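4.2 Appliance layout and reported difficulty

The Ballus household survey asked respondents to name the appliance they used most often and to say what, if anything, made it awkward. Of the 1184 returned forms, 239 named the microwave oven. Most of the complaints on these forms were to do with where the oven stood and how its door opened. Few respondents mentioned cooking results.

We use cookies to remember your reading preferences. Accept all | Manage settings

Home visits were then made to 36 of these households in Akbari and Zusitz. At each visit we noted the height of the surface, the side on which the door was hinged, and the free space left once the door stood fully open (Figure 3). People who kept the oven on a table often had nowhere to put a hot dish down, as the open door took up the part of the table they would have used.

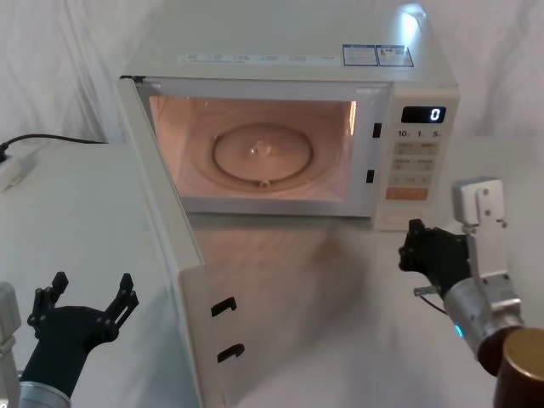 Figure 3. Countertop microwave oven on a table, door fully open, with the turntable plate in place and the control panel to the right.

In 13 of the homes the oven had been moved at least once in the past year, usually to bring it closer to a socket. Older respondents also said that the small buttons were hard to read, and several used only the quick-set times and the start key. One told us she had never set the clock and saw no need to.

Cleaning was mentioned less than we had expected from the earlier work in Brarkarport. Where it did come up, the turntable plate was said to be easy to wash, while the ring under it was often left until something had spilt. We return to this in Section 5, where the two towns are compared.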